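Section 8. Setting the watering timer

The Drovico timer runs on two AA batteries and screws onto a standard outdoor faucet. Set the clock before you connect the hose.

1. Open the battery cover and fit both batteries. The display shows 12:00.
2. Hold CLOCK until the hour blinks. Press + to change it, then press CLOCK again for the minutes.
3. Press START and choose the time of the first watering.
4. Press RUN and choose the length in minutes. The longest run is 167 minutes.

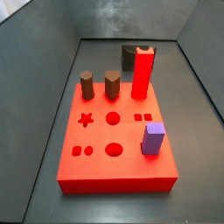 What happens to the schedule when the batteries are changed?
The timer keeps it for 68 seconds — after that, enter it again from step 2.

5. Screw the timer onto the faucet by hand. Do not use a wrench.
6. Attach the hose and open the faucet all the way.
7. Press MANUAL and check both joints for drips.

Caution: Bring the timer indoors before the first frost. Water left in the valve can crack the housing.

Note: Rain delay holds all watering for 12 hours. Press RAIN twice to cancel it.
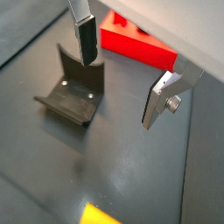
How often should the filter washer be rinsed?
Once a month during the watering season, or more often with well water. Close the faucet first and let the pressure out through MANUAL.

8. Close the cover until it clicks. The first watering begins at the next start time.

Text revised 19 Apr 2026 by Celina Śliwiński.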